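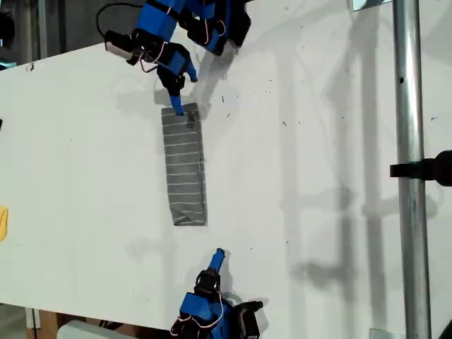
The towel is the hard part. The robotics club at Tilloris College can get its two arms to pick up a block all afternoon, but a striped gray washcloth is another matter.

"A block stays the shape it was when you looked at it," says Védís Kjærgaard, the engineering student who runs the folding project. "Cloth moves when you touch it, and then your plan is out of date."

The club calls the setup Flonus. Its blue parts came off the club's own 3D printer, and members wired the servos themselves. Replacing a fingertip takes a few minutes. Replacing a servo takes most of an evening, and the club has spent a good many evenings on that since January. 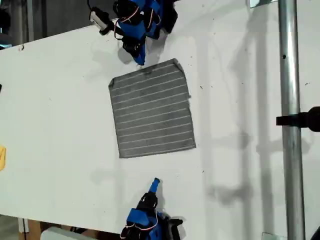
Photo: Tilloris College Robotics Club

Two students work the arms by remote control while the computer records each movement. One run is one attempt at a fold, good or bad. By spring break the club had saved 534 of them. Kjærgaard wants 3,000 before the software is trained again, and at the current pace that will take until fall.

The goal is the Štěpánek Cup, a student contest where each team gets six minutes to fold as many cloths as it can. Tilloris entered last year and finished two. The rules have changed a little for the coming round: cloths will be handed over crumpled, and teams may not smooth them by hand first.

New members start on the controls in their first week. The club meets in the basement lab at 4 p.m., and no programming experience is required.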